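The Great Cushion Shuffle

I fell for brown leather back in December, at the Pralline clearance, and I've been fussing over the cushions ever since. Leather is slippery stuff! Whatever you put on it slides (mine head for the floor by dinnertime), so every evening there's a little round of lifting and propping.

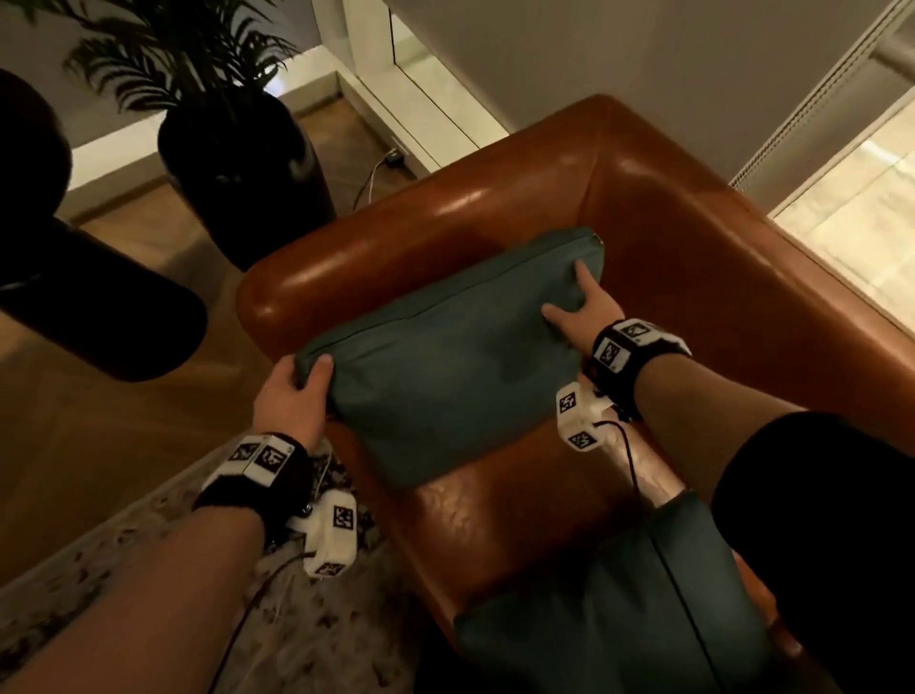 Teal on cognac leather, still my favorite pairing.

I did look at the Nomoveo grip pads, $20 a set, but a good firm shove into the corner does me fine. Gray was the surprise. I'd written it off as dull, and then I stood one up against the backrest, pressed the top edge down with both hands and thought, oh, that's lovely, it calms all that shine right down.

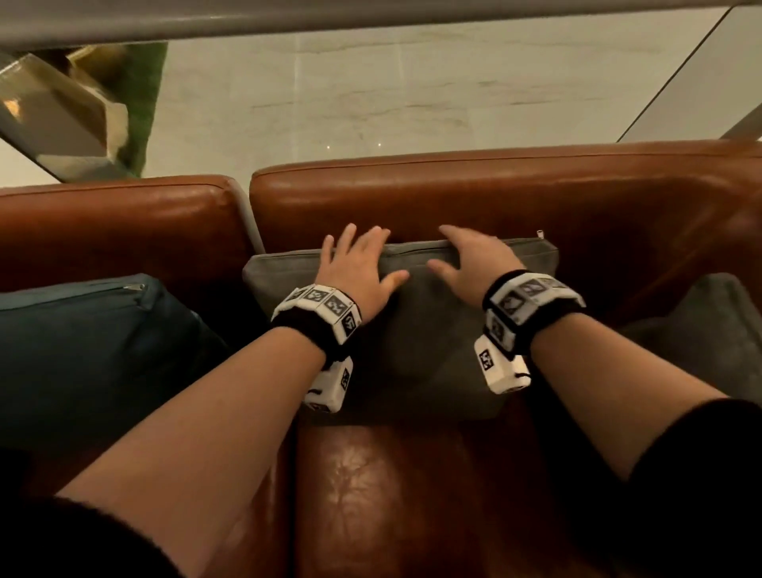
What I'd buy next

A wool throw from Taipe, $239, which is silly money, and I want it anyway. Cream, I think, or maybe rust.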